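Section 3: Getting the conveyor cell ready for a sorting run
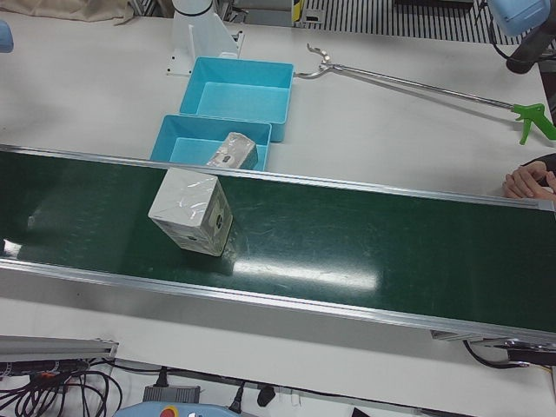 Starngate Robotics Club, Conveyor Team

Welcome to the best bench in the workshop! Once you've done this a couple of times you'll be itching to try your own sorting ideas, but please follow the steps in order for your first session.

1. Find the emergency stop on the teach pendant and put your hand on it. Everyone in the team does this, every time.

2. Check that the cables under the near side of the belt are clear of the drive end.

3. Stand the two light blue bins behind the conveyor, one behind the other. The program expects them there, and a bin that has crept sideways will spoil a lovely run.

4. Place one wrapped box on the belt. It can sit at an angle (tilted boxes are the fun part!).

5. Call out "belt on" and start at speed 2. Watch a full pass before you bring the arms in.

6. When you're happy, load the Lehner program and press start. We've had more than 4,000 picks out of this routine, and it's still a thrill when a box drops in first time.

Caution: keep fingers and sleeves off the belt edge when the belt is live. If a box lands badly, stop the cell and use the grabber with the green handle.

Note: glare on the belt can confuse the box finder. Try turning the exposure down to 49, then run step 5 again.

Stuck on the program? Ask Ivar Lundgren, who wrote most of it and loves being asked.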